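Maltport Public Library
Fiction Selection Meeting
Minutes, 9/4/23

The meeting was called to order in the Sorkero Room. The minutes of the July meeting were approved as written. 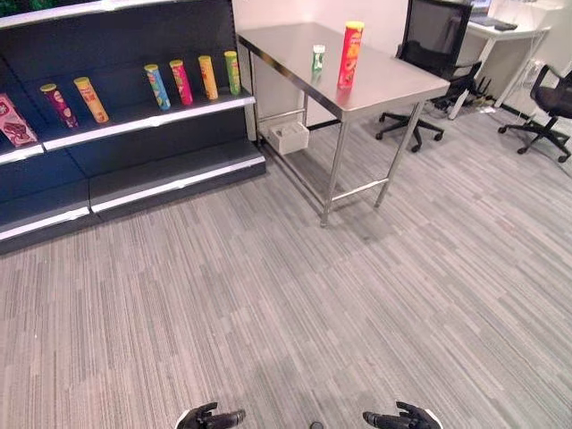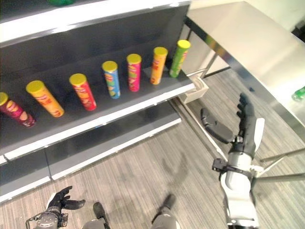 Snack canisters on display shelving.

1. Romance and Western Fiction
The selection staff reported that the paperback romance collection now stands at 421 titles. Demand for ranch and small-town series remains strong, and holds on the first volume of the Soler Valley series continue to exceed available copies. It was moved and seconded to purchase up to seven additional copies. Motion carried.

2. Series Labeling
Patrons have asked that volume numbers appear on the spine. Members discussed whether the publisher's numbering or the reading order should be used where the two differ. The publisher's numbering was adopted. Prequels will carry the series name only.

3. Large Print
The second Soler Valley title is not yet offered in large print. Staff will write to the publisher, Nullside Press, and report back.

4. Fall Reading Group
Two titles were proposed for the fall group, both contemporary romances with a military veteran as the lead. Selection was tabled until reading copies have been received.

5. Withdrawals
The list of worn paperbacks was accepted with one change: the Christmas anthologies will be kept through the winter.

There being no further business, the meeting was adjourned.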